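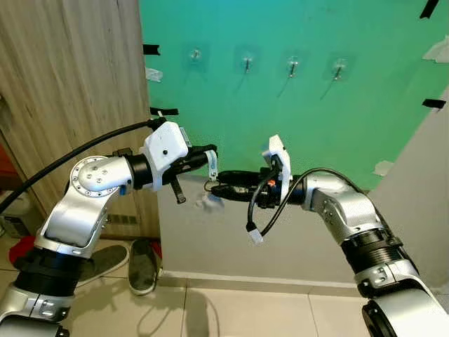

Clear adhesive hooks on a teal-green panel at the Zivwood lending room in Pritstead, with a black cable in front.

Zivwood puts its cables on the wall

The lending room at Zivwood, the shared workshop in Pritstead, has started to hang its cables on wall hooks. Until November all of them were kept together in two deep drawers, and members had to pull out the whole knot to find a single one.

The room lends chargers, extension leads, monitor cables and many kinds of adapters to members, who may keep them for up to 12 days. There are roughly 60 cables in the collection at the moment. Lanying Gu, who looks after the lending desk in the evenings, wrote to the members in the autumn that the drawers could not go on like this.

"People came in for one cable and they left with three, because the three did not want to separate," she told us. "Then the other two were missing for the next person. On paper we owned everything, but we could not give it to anybody."

The first idea was a metal rack, and the workshop asked for prices. The offer for a rack along the full wall, with fitting, came to $3,000. The members voted against it at their monthly meeting. Yiran Lu then proposed clear adhesive hooks of the kind used in kitchens for towels, placed on colored panels so that a dark cable can be seen easily from the door.

The panels are held at the edges with black tape for now. Tianyou Xiong, who prepared them, said this is on purpose. He wants to see for some weeks how people use the hooks before anything is screwed into the wall, which belongs to the building owner and was painted last year.

"If a panel is too high or too close to the cabinet, we take off the tape and move it," he said. "With screws, I would have to ask for permission each time, and then repair the holes."

Not everybody was convinced at the beginning. Hussam Karaki, a member who repairs audio equipment, warned that a long cable hanging from a small hook gets a sharp bend at the top, and that the wire inside can break there after some time. The group agreed on a simple rule: cables are first wound in a wide loop, then closed with a strap, and only then hung. Nothing longer than the height of the panel should hang as a single line. Heavy extension leads do not go on the hooks at all. They stay on the lower shelf, where they were before.

The hooks themselves also have their limits. The packet gives a maximum weight, and the surface must be wiped and left to dry before the pad is pressed on. Two hooks in the first test came off during the night. Mr. Xiong believes that the panel was still a little damp, and he has since then waited until the next morning before hanging anything – with no more losses so far.

Labels are the part that is still missing. Aicha Amrani is writing small cards with the type of connector, the length and a number, and she hopes to finish them before the end of the month. In the drawers she found 17 cables which no one could connect to any device in the building. They will be kept in a separate box on the desk, and members are asked to look through it when they come by. What is left over will be taken to the electronics collection in Pindcombe.

The workshop in Pindcombe has asked for the measurements of the panels and may try the same system for its headphones and measuring tapes. Ms. Gu said she is happy to share them, but she would wait until the tape has survived the winter heating.

Members who still have borrowed cables at home are asked to bring them back wound in a loop. Straps are available in a bowl at the lending desk, free of charge. The desk opens at 5 p.m. and closes at 8 p.m., and cables can also be left with Café Pascu on the ground floor during the day – please put your name and the number of the cable on a piece of paper and fix it to the strap.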